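**Crumpling** (also *scrunching*, *balling*, in packing trades *dunnage wadding*) is the pressing of a flat sheet, usually paper or thin plastic, into an irregular mass by hand. Used for void fill, for stuffing shoes and bags so they hold shape, for lighting stoves, and as a warm-up in paper craft. Needs no tools. A flat work surface helps.

## Background

Older than the packing trade. Straw and wood shavings did the same work before cheap paper. In Plinitz the glass shops kept a bench by the back door just for wadding, and the word *gellach* for a handful of it may come from the nearby town of Gellach, tho this is disputed (see Talk). Krystyna Górecki's pamphlet *Paper in the Crate* lists 515 local terms for packing scrap, a lot of them plain insults.

## Properties

A crumpled sheet is mostly air. It resists squeezing becuase the folds and ridges brace each other, and it gets stiffer the further it's pressed. Thin paper holds its creases well. Plastic film springs back to some degree, so a plastic wad tends to open up on the table if left alone. Torn sheets make a looser pile than whole ones, edges sticking out.

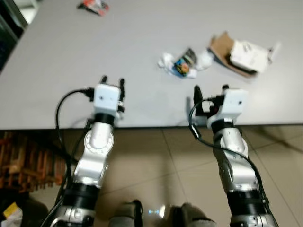 *Crumpled white material on a light gray tabletop.*

## Method

Sheet flat on the table. Corners to the middle, loosely. Close the hands over it, turn, close again. Stop early. Over-tight balls are hard and cushion badly, which is the usual beginner fault. For fragile goods 2 or 3 loose wads under the item, more at the sides, then the top.

Jabari Kirui's packing notes for the Brurnanero warehouse give a shorter version: "Loose, looser, lid." Same notes say to shake the closed box and listen.

## Smoothing

The reverse process. Wads are opened from the edges, pulled flat, and pressed under a board or with a dry iron on low (paper only). Creases never go away fully. Smoothed paper is fine for wrapping and for covering tables, poor for writing. The Vương wrapping store in Plinitz saved 2,205 sheets this way in its first August, according to its own newsletter.

## Disposal

Clean paper goes in with other paper. Film is separate in most places. Mixed piles should be sorted first, by feel if needed: paper tears with a rough edge, film stretches.

## See also

- Void fill
- Tissue paper
- Creasing and folding
- Straw packing

*This article needs more sources, esp. the Background section.*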